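Trevaskis Stacking Cubes and Work Table Top
Product line: Homach
Catalogue reference: 2373

Overview

Trevaskis stacking cubes are solid, single-colour cubes for tabletop sorting, stacking and placement exercises. They are sold in mixed-colour sets and are sized to match the rectangular table top listed on this page. Cubes and table top may be ordered separately.

Cubes

All cubes in a set share one nominal edge length. Faces are flat and edges are lightly eased. Colour runs through the material, so minor scuffs do not expose a different core. Colour may vary slightly between production batches. Customers who need a close match should order all sets at the same time and quote the batch code printed on the inside of the lid.

The cubes have no magnets, studs or interlocking features. A stack is held by gravity and surface friction only, and its stability depends on how squarely each cube is placed. The finish is satin. Under overhead lighting the upper face will read lighter than the sides, which should be allowed for when colours are being compared by eye.

Table top

The top is rectangular with a light yellow wood-grain surface. The grain is low in contrast and the primary colours stand out clearly against it. The surface is smooth enough for cubes to be slid into position without catching. Rated load is 300 kg, evenly distributed, on the standard Cemen leg frame. The frame has levelling feet with an adjustment range of 2 cm. Check level in both directions before any stacking work.

Setting out

Leave clear working space on both sides of the centre of the table. Where the table has to return to the same position after cleaning, mark the leg positions on the floor with coloured tape. Cloth tape holds better than vinyl on low-pile carpet. 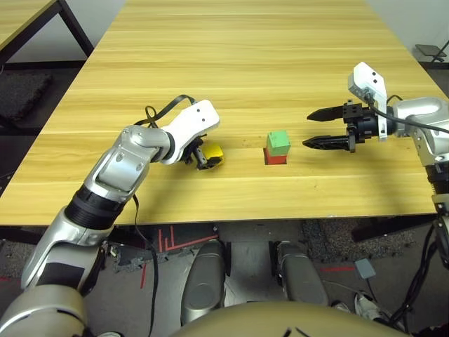

Green cube stacked on red, with a yellow block held to the left. Light yellow wood-grain top.

Care

Wipe cubes and table top with a damp cloth and a neutral cleaner. Do not soak the cubes or use solvents. Dry before storage. Store cubes below the colour-fade limit given on the data sheet and away from direct sun.

Ordering and spares

Cube set, mixed colours: 2373
Replacement lid and tray: 729
Leg frame and table top: on request

Distributed by Skoltico. Technical enquiries to Kauko Laaksonen; orders and freight to Rainer Fröhlich. The next production run of cube sets is scheduled for June.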